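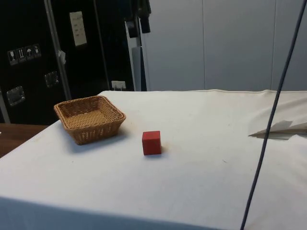

The tan basket and the little red block, on the white cloth.

So I have fallen all the way down the basket hole, and I'm very happy down here, thank you. Those of you who came over from the sewing posts will remember I said in August that I was done buying containers. I was done buying plastic ones! Woven ones are a different matter, and I've had such a good time with this one that it gets its own post.

I love how shallow it is. Most of the baskets in our house are deep, and deep baskets are where things go to be forgotten (I found a birthday card in the hall one that should have been mailed to my aunt two years ago, sorry Aunt Peg). With low, sloping sides you see everything at once. You reach in, you grab the thing, you're finished. And the braid along the top edge! I keep running my thumb over it while I'm on the phone. It's thicker than the rest of the weave, so you get a proper edge to hold on to when you carry it from room to room.

Rocío Valdebenito got me started on all this. She taught the evening weaving class I took over at Kolau, 12 of us at two long tables with buckets of soaking reed, and I came home with the saddest, leaningest little bowl you ever saw. It holds rubber bands now. But making one badly is the best way I know to start noticing good ones. Before the class I'd have said a basket was a basket. Now I turn them over in stores and look at the corners, because the corners are where my strands went every which way, and a neat corner makes me a bit giddy.

The white cloth is an old favorite. I've had it for years and I bring it out whenever I want to look at something properly, and yes, it has its smudges and creases, I gave up ironing it a long time ago. Tan on white is just so pretty. I tried a navy cloth once and the weave sort of sank into it, and with a striped one I couldn't look at anything but stripes. White lets the shadows show up, and shadows are half of what I like about wicker. 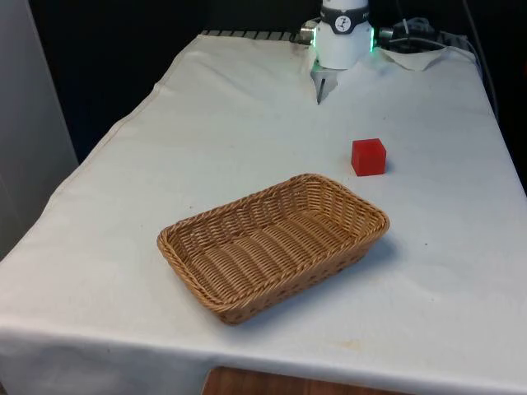 Now, what to keep in it. I've been going back and forth on this for far too long and I've tried most of the obvious things. Mail was first, and mail was a no – envelopes slide up the sloping sides and the whole pile ends up crooked. Fruit was lovely for one weekend, then a pear went soft and I spent an evening with a toothbrush getting it out of the weave. Napkins are good. Folded cloth napkins with the spoons on top look like I have my life together. Yarn is also good, as long as it's already in balls.

The winner so far, though, is blocks. My neighbor Minoru Onishi passed along a big bag of his kids' old ones, and my nephew would rather put things into a basket and tip them out again than do anything else on this earth. The low sides are perfect for him. He can get his whole arm in, and a block dropped from toddler height doesn't make that awful crack it makes in a plastic tub. Red is his favorite color this month, so the red ones get carried around the house and the rest get ignored.

A couple of care notes, since someone always asks. I brush mine out with a dry paintbrush, one of the soft two-inch ones, and go along the rows instead of across them. If there's something sticky I use a barely damp rag and let the basket dry on its side by an open window, never on the radiator. My old bread basket went on the radiator and the rim cracked in three places.

Next up I want to try lining one with fabric. I have half a yard of yellow gingham left over from the kitchen curtains and I think it might be enough if I skip the ruffle. Rocío says skip the ruffle anyway. I really want the ruffle.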